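Washing up saucy plates by hand, the quick way

No dishwasher at the Cassim flat so this is my method. Takes 10 minutes, less if you dont chat.

1. Scrape first. Then a little water in the basin – shallow is fine. Fold the sponge, green side out, and squeeze.

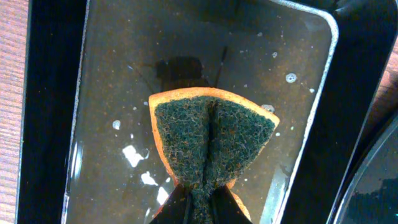

Muta: I'd keep the green side off anything glazed. Soft side for plates, always.

Fair. Green side for stuck bits only, light hand.

2. Bring plates over on a tray. Fewer drips on the table, and wood stains if you leave it.

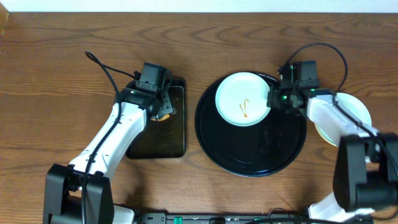
3. Sort by how bad they are. Thin streaks wipe off in one go. Smeared stuff gets a soak, 6 minutes or so. Ketchup, chili sauce, same deal.

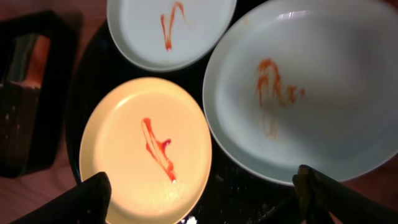
Three plates, red-orange sauce on each.

4. Bowls last. Go round the inside, then under the rim. Tilt it to the light and look for specks – easy to miss on a smooth glaze. Dont bang them togther, keep a gap. 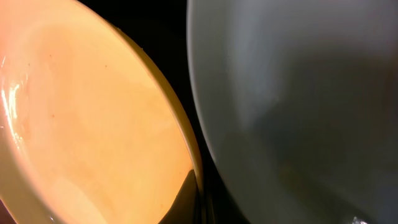

Cream bowl, tiny dark specks on the inside.

5. Rinse, rack, wring out the sponge. Stand it on its edge to dry. Change the water if it goes orange before you're done.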